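4.2 Suture assistée : répartition des tâches

1. Ouvrir la séance sur la console Trulolel.
2. Valider le point d'entrée de l'aiguille. L'instrumentiste garde la main sur l'arrêt.
3. Contrôler chaque nœud avant le suivant — le système n'enchaîne pas seul.
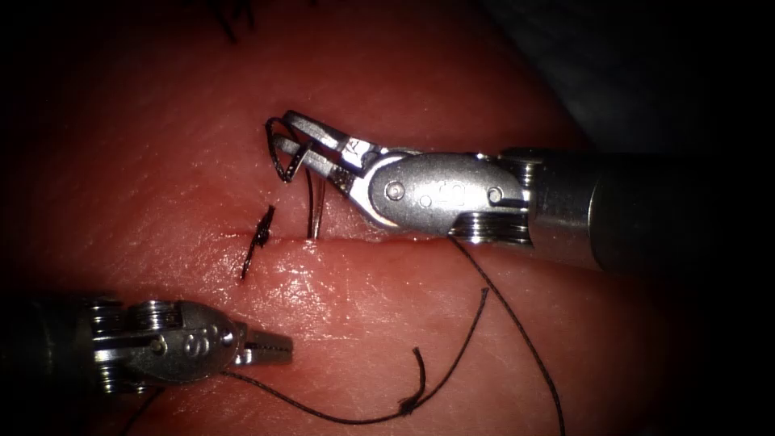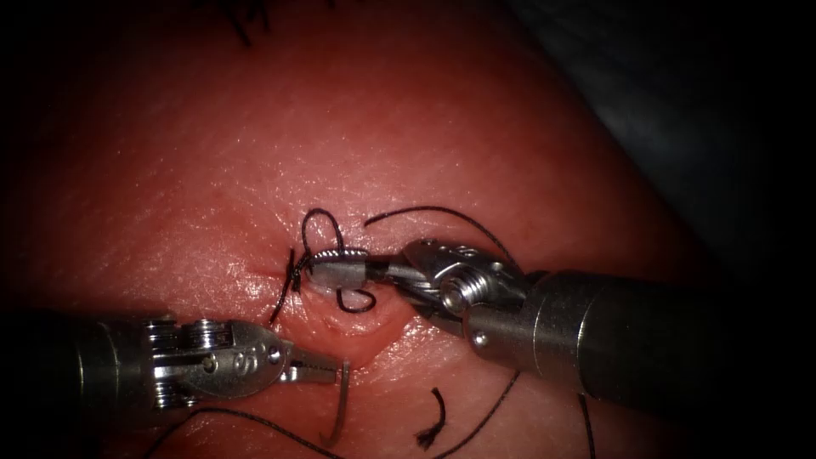
Qui signe le compte rendu ?
L'opérateur à la console, même si le cycle était automatique.

Attention : après 41 minutes, changer d'opérateur.

Note : l'instrumentiste remplit désormais le journal des fils.

À lire aussi
Arrêt et reprise manuelle
Formation des équipes
Journal des fils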